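About Us

Hi, and welcome! I'm Unnur Egilsson, and together with my business partner Panagiotis Nikolaidis I run Hundura, a small home organizing and packing service. We go into people's kitchens, bathrooms, hall closets and junk drawers, and we help them decide what stays, what goes and what on earth that thing is.

I should say right away that I'm not a naturally tidy person. My sister got all of that. I grew up putting things "somewhere safe" and then buying a second one, and by the time I moved into my first apartment I owned 7 pairs of scissors (found them all on the same afternoon, under the sink, in a cookie tin). That afternoon was more or less where this started for me. I'd been working in the stockroom at a pharmacy for five years, putting every last tube and bottle in its place all day long, and then going home to a bathroom shelf I was scared to open. So I tried doing at home what I did at work – one group of things at a time, all of it out on the table, labels facing me. It worked so well that I did my neighbor's place next, and she told her cousin, and off it went.

Panagiotis came to it from the other side. He spent years with a moving company and has packed more households than he cares to remember, and he has strong feelings about boxes. He'll tell you a box should be small enough to carry down a flight of stairs while talking. He'll also tell you that the big furniture is easy and the trouble is always the small stuff: the chargers, the half-used creams, the tape, the lids that belong to something. We met when he moved my aunt into the Ogundipe building and I was there unpacking her kitchen at the other end. We argued over the spice rack for an hour and have been working together ever since!

So what do we do? Mostly we do small-item sorting, because that's where people get stuck. You can hire a truck for your couch, but it's hard to find anyone who'll sit down with you and go through the bathroom cabinet. We will. We love it, in fact. A regular visit is two of us at your place for a morning or an afternoon, with our own boxes, labels and tape. We also pack for moves, unpack after them, and do what we call a Flarent, named after the street where we did our first one. It's one surface or one cabinet, start to finish, in a single visit. Lots of people try that first and then call us back for the closet they didn't mention.

The way we work is pretty simple. Everything comes out onto a table, preferably one with a cloth on it so nothing rolls or scratches. Then we group things. Skin care goes with skin care, anything with a plug goes with its cousins, and the loose lids get a corner of their own until we've found the jars. The box stands right there on the table and things go in only when you say so. We never throw anything out behind your back. If you want to hang on to a lid with no jar for another year, it's your lid.
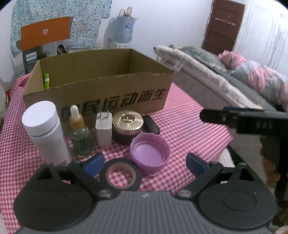 Do I need to clean up before you come?

Please don't! We'd much rather see the cabinet the way you live with it, and if you tidy first we usually end up looking for the things you've just hidden.

Bottles are my department. I check dates, tighten caps and keep droppers upright, with a bit of paper around anything made of glass. Panagiotis does the cords and chargers and writes on each one which device it goes to, which has saved a couple of marriages (his claim, I can't back it up). We both do tape. He likes it wide, I like it quiet.

We work all over Kurnon and the towns next door. If you're a little farther out, ask anyway – we can often put two visits together and make a day of it. This September we're adding Saturday mornings, which a lot of you have been asking for, and we're also starting a little evening class at our workshop on packing a bathroom without leaks. There's room for 5 people at the big table, so do book early. Bring one drawer's worth of stuff and we'll go through it together.

Oh, and we just labeled our box number 1000! It was full of tea towels and it went to a very nice lady who gave us plum cake.

To set up a visit, call or write through the contact page and tell us which cabinet is bothering you most. One of us will get back to you, usually me, since Panagiotis is generally on a stepladder.

Unnur

Page last updated 19 August 2020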